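Collection room walk-round, Fotumwood site
Monthly sheet, hand-held gripper sessions
Date of check: 5 October 2020
Overall result: pass, with grumbles

How to use this sheet. Go through it in order. Mark each line OK, FIX or STOP. A STOP means no recording until it is sorted, including the recording you promised somebody by lunchtime. Comments go under the line they belong to. Last month's comments were mostly the word "fine", which made for quick reading.

1. Floor and walkways

1.1 Walking route clear from the counter to the table - OK
A metre wide all the way along. People wearing the shoulder rig and watching their own fingertips do not look at their feet. Treat every operator as a person carrying a wardrobe.

1.2 Cables taped or routed along the wall - FIX
Tape has lifted on the stretch by the desks. Same stretch as July, same tape by the look of it. Use the wide stuff from the Barnen order and press it down with something other than optimism.

1.3 Dropped items picked up between takes - FIX
Small things end up under the table and stay there. If it was in the task, it goes back in the bin. If it was not in the task, it still goes in a bin.

1.4 Storage bins pushed back to the shelving - OK
Lids on when nobody is fetching from them.

2. Shelving and furniture

2.1 Shelves fixed to the wall - OK
Pulled hard on both units. Neither came with me.

2.2 Heavy boxes on the lower shelves - FIX
There is a school of thought that says heavy boxes live wherever there is a gap. It is not a school this sheet recognises.

2.3 Tablecloth not hanging where a foot can catch it - OK
Clip it at the corners if you change the cloth. We do want the cloths changed, one colour per block of sessions, otherwise the model learns that tables are green and is lost in anybody's actual kitchen.

2.4 Chairs tucked in or taken out of the walking route - OK
Wheeled chairs stay at the desks. They are not step stools. See last year's entry under the same number.

3. Hand-held grippers

3.1 Fingers intact, no splits or sharp edges - OK
Granuvik pairs checked first, then the spares. One spare finger had a nick near the tip and has been replaced.

3.2 Fingers open and close freely through the full range - OK
Do this with both hands before putting the shoulder device on, when you can still scratch your nose.

3.3 Marker cubes tight on the base - OK
A loose cube does not hurt anybody, but it ruins the hand tracking quietly and for hours. We lost 120 takes that way in July. Wiggle the cube. If it wiggles back, STOP.

3.4 Cube faces clean and not peeling - OK
Dry cloth only. No spray, no sleeve, and no drawing the missing corner back in with a marker pen, however steady your hand.

3.5 Status light green on both sides before recording - OK
Both, please. One green light gives you half a take, and we already have plenty of those.

4. The person wearing it all

4.1 Shoulder strap snug, no loose ends near the fingers - OK
Collars and scarves tucked in, long hair tied back. Baggy cuffs rolled up if they reach the grip.

4.2 Head camera straight and not pressing - FIX
Two people reported a sore forehead. New padding ordered from Wibisono. Until it turns up, take the camera off at every break even if it means lining it up again.

4.3 Breaks kept - FIX
Five minutes after every 11 takes. The log shows this is done well in the morning and treated as folklore after three o'clock. Tired hands drop things, and a dropped item still has to be written up as a drop. It is not to be saved as a "place".

4.4 Others in the room know a session is running - OK
Say it out loud. People at the side desks may carry on working, but they walk behind the operator and never between operator and table.
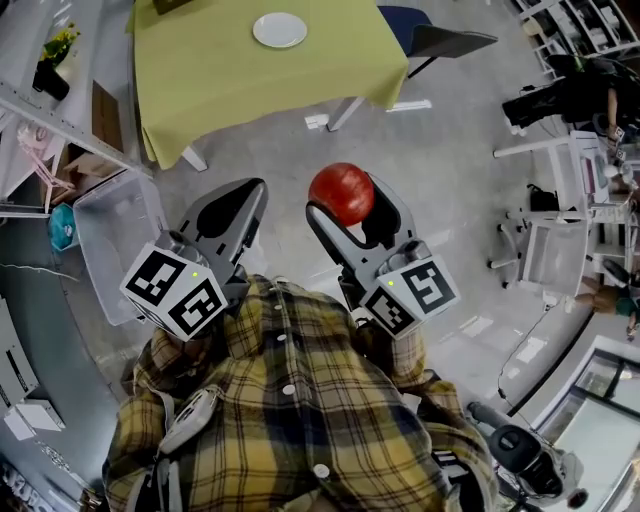
5. Objects and tasks

5.1 Objects safe to drop - OK
Plates must be the unbreakable sort. No glass, nothing with a blade and nothing that would make you jump if it slipped.

5.2 Round objects returned to the tray - FIX
Balls roll, and they do it towards doors. The ball-to-plate task has used up more searching time than recording time this month. Put the ball down, wait for it to stop, then call the end of the take. The settling is useful data too, so you are not waiting for nothing.

5.3 Starting positions changed between takes - OK
Not strictly safety, but it keeps getting asked, so it lives here. Move the plate. Start from the other side of the room now and then. Swap hands. There are 2692 takes on the drive for this task, and 57 of the last batch are so alike they could be one very patient person having one idea.

5.4 Failed takes kept and labelled - OK
Keep the fumbles. Mark them as failed and move on without editing them out of pride.

6. Doors and way out

6.1 Door opens fully, nothing parked in its swing - OK
Please check again at the end of each day. Wheeled equipment drifts towards that door as though it had a bus to catch.

6.2 Extinguisher in date and reachable - OK

6.3 First aid box stocked - FIX
Out of small plasters. Plenty of eye wash.

Actions before the next check: 1.2 tape, 2.2 boxes down, 4.2 padding, 6.3 plasters. Items 1.3, 4.3 and 5.2 need no ordering and no budget, so they will probably take longest. Completed sheets go in the blue folder by the charging point.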